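Home Forums Hardware End Effectors Hand-Held Tools Search Log In

Fingertip pads for hand-held grippers: Costen against Noreo

rsani_lab
Our group is preparing to standardize on one fingertip for the hand-held grippers used in our demonstration work, and I would welcome comment from members who have run either of the two candidates for an extended period. The candidates are the Costen tip, with the softer pad, and the Noreo tip, with the firmer one. Both mount on the same finger without modification.

We completed 80 demonstrations with each tip in February. The tasks were the usual ones for us: picking up bottles, pressing and sliding against flat panels, and turning a small knob. The Costen tip was better with bottles and the Noreo tip was better against panels. On the knob we could not separate them.

My present inclination is to adopt the Costen tip for all stations. Members with experience to the contrary are asked to reply before we place the order.
Rakiya Sani

adebisi_bench
Thank you for posting the conditions. I must respectfully disagree with the inclination. Our laboratory adopted a soft pad for every station last year and reversed the decision after two months. On glossy surfaces the pad grabs, then releases, and the recorded path shows a short jump at each release. A policy trained on those recordings reproduces the jump on the arm.

I would ask whether the panel demonstrations were reviewed for this effect before the totals were drawn up.

rsani_lab
They were reviewed for task completion only. The jump you describe would not have been counted against either tip. I will have the panel recordings read again.
Rakiya Sani

Moderator (Sosley)
A reminder that part numbers belong in the first post of a comparison thread. Members searching the archive depend on them. The original poster may edit.

quillfeather
Is the difference in the pad or in the tip behind it? In our tests a stiff tip with a soft pad behaved very much like a stiff tip with a hard pad, as long as the operator approached the surface squarely. When the operator came in at an angle, everything changed. I suspect that half of what is reported as pad behavior in this forum is operator behavior.

adebisi_bench
The operator contributes, certainly. I do not accept that it is half. We had the same two operators on both pads, and the jump followed the pad.

quillfeather
Two operators is a small group on which to rest a purchasing decision. Were they told which pad was fitted?

adebisi_bench
They were not told. It must be conceded that the two pads feel different in use, and an experienced operator would know within a few minutes.

1602_mech
A point on mounting that has not been raised. The Noreo tip has less material around the fastener. We have replaced four of them, all split at the same place, all from stations where the work involves pushing against a fixed surface. The Costen tips at those stations are the original ones. If the cost of replacements is included, the comparison in the first post changes.

In addition, any group changing tips should repeat the calibration of finger width. The Costen pad compresses, and a closed gripper will report a slightly different opening from day to day. We discovered this late and had to discard a portion of our recordings.

rsani_lab
The remark on calibration is appreciated and will be added to our procedure. With regard to splitting, we have seen none, although our panel work has been light until now. Further panel sessions are in progress on the whiteboard, with two grippers in use. 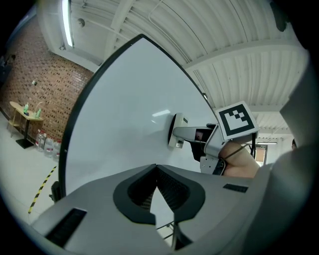 Uchenna Ekpo

I am responsible for the sessions Rakiya refers to and have been asked to answer on the matter of contact. The finger is brought to the board so that the black pad on the white tip meets the surface. Operators are instructed to hold the contact before beginning a slide, and to lift fully before moving to a new location. Short drags between locations are not accepted.

On the question from adebisi_bench, the panel recordings have now been read again. The jump is present with the Costen tip. It is most evident at the start of a slide and is seldom found in the middle of one. With the Noreo tip it is present in a few recordings, all from one operator, which gives some support to quillfeather as well.

quillfeather
That is a fair report. I would be interested in the same reading with the operators exchanged between stations.

uekpo
This can be arranged. Each operator will complete the slide task at both stations, with the tips left where they are.

adebisi_bench
I am grateful for the second reading. In light of it, my recommendation is to keep both tips in stock and assign them by task — soft for bottles, firm for panels — and to record the tip in the session log.

1602_mech
I cannot support two tips. Sooner or later a station is left with one of each, and the log will say whatever it said the day before. One tip everywhere, with the calibration repeated each morning, is easier to defend when the data are questioned.

rsani_lab
Both positions are noted. The order has been postponed until the exchanged sessions are complete. Part numbers have been added to the first post's attachment, as the moderator requested. I would still be glad to hear from any member who has used the Noreo tip on bottles with a damp surface, as our own trials did not cover that case.
Rakiya Sani

Moderator (Sosley)
Thank you. The thread will remain open.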